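4. Safety rules and working practice

Our group (Vy Đoàn, Uriel Quezada and Emrys Pugh) had to write a set of rules for the two-arm cell before we were allowed to use it without a supervisor. The first draft was copied mostly from the lab's general machine shop sheet. Jae-hoon Nam sent it back with the comment that it had a page on eye protection and one line on robots.

The second draft follows the order in which a person does the work: before power, during a run, and after a stop. It is the version in Appendix B, dated Jun 29, 2020.

4.1 Before power

The operator checks that the emergency stop is within reach of the seat and that both bases are tight on the mounting rail. Cables along the arms must be held at every tie point, with enough slack for the wrist to turn. Tools and cases that are not part of the task should be off the table. We argued about this one. Uriel wanted it as a "must," but during setup we often need a screwdriver between runs, so the final text says that any item left out has to be written on the run sheet. 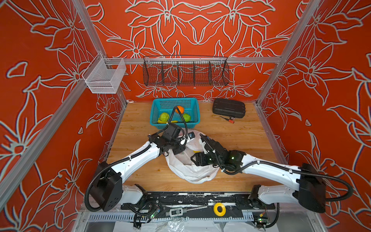 Figure 6. Both grippers holding a plastic bag open in the cell, with the basket of fruit at back left.

4.2 During a run

One person operates and one person watches. The watcher has no other job and may call a stop without giving a reason. Hands stay outside the enclosure while the arms have power, even when they are still. Speed is limited to the low setting for any new task until it has been run 58 times with no stop called. Pichit Nilsuwan suggested a fixed number because our earlier wording, "until the team is confident," could not be checked.

Soft items such as bags and film need their own rule. A bag can catch on a finger of the gripper and pull a second object along with it. If this happens, the operator stops both arms, not only the one that is caught.

Cables get a similar rule. Any cable loop that hangs over a container or another object is noted before the next run, and the watcher keeps an eye on it.

4.3 After a stop

The stop is logged before anything is touched. The log entry gives the run number, who called it, and what the arms were holding. Power is then switched off and the item removed by hand.

From April until the end of the project we logged 1,481 runs. The log was kept in the Girnano folder and checked by Vy each week. Two early entries had no name in the "called by" column, and we changed the form so that it cannot be saved without one.

4.4 Open points

The rules do not say what to do when the watcher has to leave the room. They also do not cover visitors. Emrys has drafted a paragraph on both, which the next group will receive with the run sheets.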